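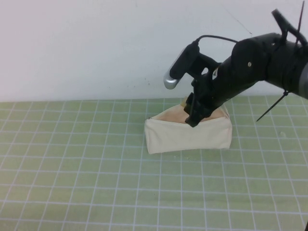

Looking after a cutting mat

A self-healing cutting mat doesn't heal. The surface is soft enough to close back over a thin cut, the way a loaf of bread closes over a knife mark if you squeeze it, and it will keep doing that for years if you treat it decently. Mine is on its twelfth year. My first one lasted a summer, and I have no one to blame but a much younger me with a hot glue gun.

Heat

Keep it out of the car. I drove to a quilting weekend one June with a large Umby mat standing on edge behind the back seat, and by lunchtime it had taken the shape of the wheel well. You can sometimes coax a warped mat flat again. Lay it on a hard floor in a warm room, put a sheet of plywood over it, pile on every cookbook you own and go away for a week. It worked on one corner of mine. The other three corners have their own opinions.

Coffee mugs count as heat. So do irons, soldering irons, glue guns and the sunny end of the dining table in July. If you press seams at the same table you cut on, get a second surface for the pressing, even if it's only a folded towel on a board.

Washing

Every couple of months, or whenever you notice the blade skipping. Lay the mat in the bathtub, run in an inch or two of cool water and add a squirt of plain dish soap. Leave it 15 minutes. Then go over it with a soft nail brush in small circles. What comes out of the cuts is mostly lint, and there will be far more of it than you'd like.

Rinse, pat with a towel, dry flat. Don't hang it over the shower rail unless you want a mat shaped like a taco.

If you can't spare the tub, a damp cloth and a white eraser will get you most of the way. The eraser is very good on fuzz from felt and batting, which packs itself down into the cuts and stays there. Skip acetone and anything that smells like a nail salon. Rubbing alcohol on a cotton ball will take off permanent marker, but it will take the printed grid with it if you get enthusiastic, so try it in a corner first.

Blades

Most ruined mats were ruined by dull blades. A dull blade makes you lean, leaning makes a trench, and a trench doesn't close. Change the blade when you find yourself going over the same line twice. I know they cost money. I use the Finska ones that come in a plastic case, and I write the date on a bit of tape on the handle so I can't lie to myself about how long this one's been in.

Old blades go in a mint tin with tape around it. When the tin is full, ask your local dump what they want done with it. Ours takes it with scrap metal and a look.

Use one mat for rotary cutters and another for craft knives if you have the room. A knife goes deeper and tends to follow old grooves, which is how a straight line acquires a bend. Turn the mat end for end now and then as well. Everybody cuts on the same eight inches in front of their stomach and leaves the rest like new.

Glue, paint and glitter

White glue: let it dry all the way, then bend the mat very slightly and pick. Hot glue: an ice cube on the blob for a minute, and it pops off. Spray adhesive: just don't, put down newspaper. Acrylic paint will mostly peel if you leave it overnight. Glitter is a permanent condition.

The wall behind the table

If your table is pushed up against a painted wall, the wall gets it too. Rulers swing round and leave gray lines. A damp melamine sponge takes off most scuffs, but go lightly on flat paint or you'll trade a gray mark for a shiny one. For flicks of dried paint, use a fingernail before anything fancier. Scratches want a dab of leftover wall paint on a cotton swab, and this is when you discover that you threw out the can.

Storing it

Flat is best. Under the bed is fine, on top of a wardrobe is fine, between the mattress and the box spring is surprisingly fine. If it has to hang, use two big bulldog clips on the long edge and spread the weight. Leaning it against something is how the curl starts.

Fadwa Bouazza wrote in to say that she keeps hers in a zip-up art portfolio, and that it has survived three house moves and a teenager. I've since bought one. The cat sleeps on it.

When to give up

If the blade catches in the same place every time, or the middle has gone smooth and shiny, it's done. Cut the good parts into smaller pieces with a heavy utility knife and a metal ruler. A piece by the sewing machine for snipping threads, a piece in the toolbox, a piece under the plant that leaks.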